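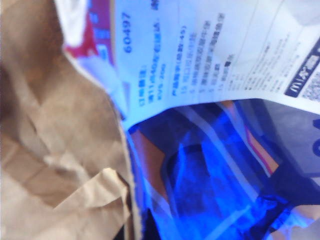 **Handout 4: looking after the wrist camera and gripper**
Notes by Yamuna Namboodiri, for the bench arm sessions

Most of what gets logged as "vision fault" on a small arm is a mechanical problem nobody has checked. I would start there, whatever the setup guide says about retraining.

1. Power down. Wait for the servo lights to go out.
2. Put a hex key on every wrist bracket bolt. In August, Traian Pîrvu's group recalibrated the camera twice before finding one loose.
3. Move the joints by hand through their full travel and watch the cable. It should never pull tight at the wrist.
4. Wipe the lens. Dry cloth only.
5. Power up, home the arm, and run the 33 standard grasps. Write down the misses as well as the hits.

The guide sold with the Bokier mount promises that one calibration lasts 300 hours. I have seen no data for this. Ours was visibly off after 27, and Raghavendra Rao's log agrees with mine - so check it each session.
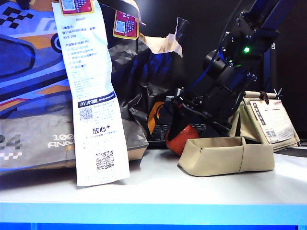 Test layouts deserve more suspicion than they get. A gripper that does well on matte blocks over bare white has told you very little about packaging. Glossy black plastic, with blue light in its folds, is a fairer trial, and so is a long paper slip hanging in front of a printed bag. Keep the felt or fabric tray within reach of the jaws and put it back in the same spot between runs, or your placement figures mean nothing.

Blur is the other thing. If close-up text smears while the arm is moving, slow the approach before you touch the exposure. Mohandas Reddy prefers the reverse order; try both and bring me numbers.

Log sheets go in the Valente folder. Leave the "cause" box blank if you don't know the cause.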